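Updated in July for the smaller pots.

## Starting basil from seed indoors

Fill your pots to just below the rim with seed compost and water them before you sow. Put 2 or 3 seeds in each pot, press them down lightly, and cover with a pinch of compost. I use the Quartey mix, but any fine one will do.

Keep the pots somewhere bright and warm. The first shoots usually show in 7 days. A windowsill that gets cold at night will slow them down, so move the pots to a table in the evening.

### Watering

Water from below. Pour 200 ml into a tray, stand the pots in it, and come back after half an hour. Tip away whatever is left. Wet leaves and soggy compost are the main causes of seedlings falling over at the base.

### Setting up the space

Pick a flat surface you can wipe down. Tape is handy for marking it into sections if you grow more than one variety.

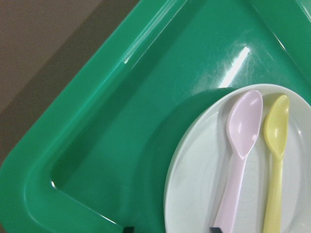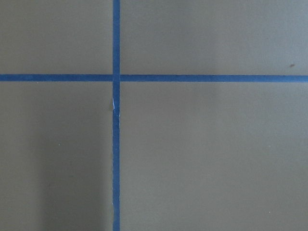 Thin to the strongest seedling once each has two true leaves. Snip the extras at soil level and leave the roots alone. When the plants reach the height of your hand, pinch out the tips just above a pair of leaves. Wait a week before you pick again.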